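Bed Making in Shared Student Housing: Pillows, Sheets and Presentation
Student project report, Household Studies
Lidum College, Plustaddale campus
Submitted Jan 7, 2026

1. Purpose

The project examined how a single bed can be made to a consistent standard in the furnished rooms of Brabec House. Residents change their own linen, and the housing handbook gives them no written method. The report sets out a short procedure and records the points on which the project group found it hard to agree.

2. Fabric and Handling

Work began with the handling of light fabrics. Pale cloth shows creases and shadows clearly, and a fold left in place under the hand tends to be pressed in when the next layer is put down. Fabric was therefore gathered loosely and released before smoothing. 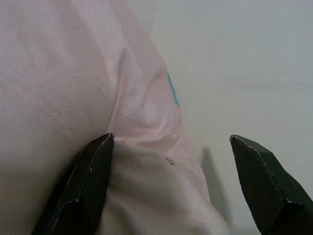

Should a printed fabric be handled differently from a plain one?
The same method serves for both, although a print should be kept away from a hot iron and turned inward for washing when the care label calls for it.

Residents in the handbook survey asked most often about pillows. A pillow pushed hard into its case bunches at the closed end and leaves slack cloth at the opening. The group adopted the practice of holding the case at two corners, shaking the pillow down, and then setting it on the bed for a final adjustment. A pillow laid at an angle was marked as unfinished, as was any case with a care tag showing.

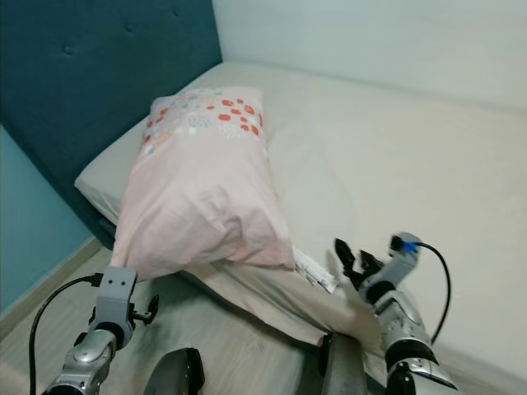 Category B: Pillow Placement

The agreed position is square to the headboard, with the long side of the pillow against it and an equal margin of sheet at each end. On beds with a button-tufted headboard, the buttons offer a convenient guide for centering. Two residents preferred the pillow to lie flat and a third preferred it upright; the procedure allows either, provided that the case is smooth.

Patterned cases raised a separate question. Where the pattern covers only part of the case, the group placed the printed portion uppermost and toward the wall, so that it remains visible when a blanket is added. This choice is a matter of appearance and carried no points. The fitted sheet was scored first in every trial, and wrinkles under the pillow were counted against the sheet. 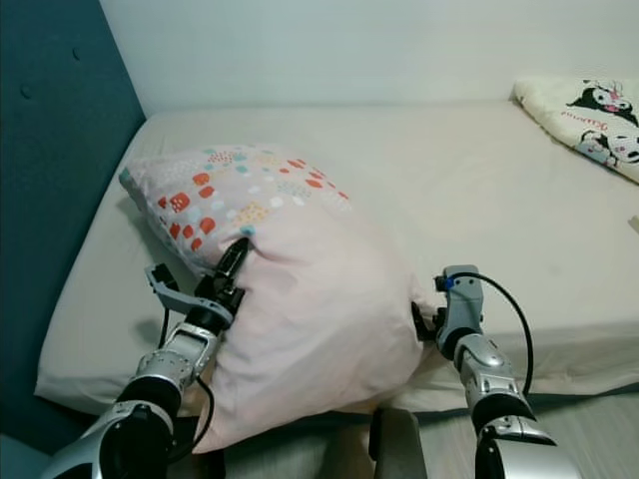

3. Results

The full procedure was tried in July, before the rooms were occupied. Scores were given out of 90, and the highest recorded was 79. Most points were lost at the front edge of the mattress, where pillows had slipped forward or the sheet had pulled loose at the corner.

4. Recommendations

The procedure should be printed on one page and placed in each linen closet at Brabec House. The Clostell annex uses wider mattresses and will require separate measurements before the same sheet of instructions is issued there.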